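Moving 314 computers off an old operating system

The company started with 314 desktops and laptops, and on the last working day before the holidays nine of them were still on the old operating system. The IT manager in charge of the switch at Trustton, a regional parts distributor, says she can live with nine.

"Those run label printers in the Gallagher warehouse," she said. "The printer software won't install on anything newer. They're off the network now, and they'll stay that way until we buy new printers in February."

We talked on Fri 12 January, a week after she closed the project. She asked that her name be left out, as the company has a policy about staff speaking to the press. She has been in the job for six years, and there are three people on her team.

The plan was to move every office computer from an older desktop system to a current Linux distribution. The company had been paying for extended support on the old system, and the price was set to go up again.

"I put the renewal quote next to the cost of new hardware, and I didn't like either one," she said. "A lot of our machines were too old for the next version of what we had. They were fine for the work people do on them. So we tested something else."

The test group was twelve people in accounting and sales. They used the new system for two months before anyone else got it. She picked accounting on purpose.

"If it was going to break, it was going to break there. They have spreadsheets older than some of our employees. One workbook had 1221 macros in it. We didn't convert that one. It lives on a server and people open it through a remote session."

Most of the other spreadsheets opened without trouble. Some lost their fonts or had columns that printed on two pages where there used to be one. Her team kept a shared list of the files that needed fixing and worked through it on Friday afternoons.
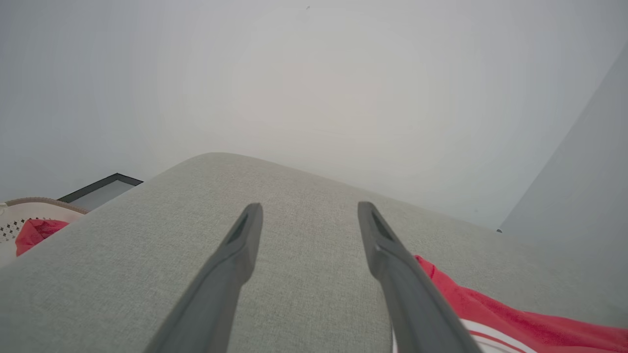 The harder part was the order entry program, Rerata, which had only ever run on the old system. The vendor had a browser version, but it was missing a screen the sales staff used all day.

"We waited five months for that screen," she said. "I called them every other week. When it came, it was slower than the old one, and people told me so. They fixed most of that in the next update."

To install the new system, the team used a deployment tool called Plunell. A technician plugged a computer into a bench in the back office, started it from the network and came back later to a finished setup. They could do eight machines at once. Laptops took longer – the wireless cards in one model needed a driver that had to be added by hand.

Complaints were fewer than she had planned for, and they were mostly small. People wanted the clock back in the corner where it had been. Several could not find the calculator. One department asked for its old screen saver.

"We had a budget of 1000 support hours for the first quarter after the switch, and we used less than half," she said. "The password resets were the same as always. That never changes, whatever you run."

She did make mistakes, she said. The scanners on the second floor were never tested, and for three days nobody up there could scan to a folder. She also sent the training notes out too early, and by the time most staff got their new desktop they had lost the email.

"I'd send it the same morning, and I'd print it," she said. "One page, with the scanner steps on the back."

Asked if she would recommend the same move to another company of that size, she said it depends on what they run – a firm that lives in one or two programs should call those vendors before doing anything else.

Her next job is the phones. The contract on the current system ends in the summer, and she has two quotes in so far.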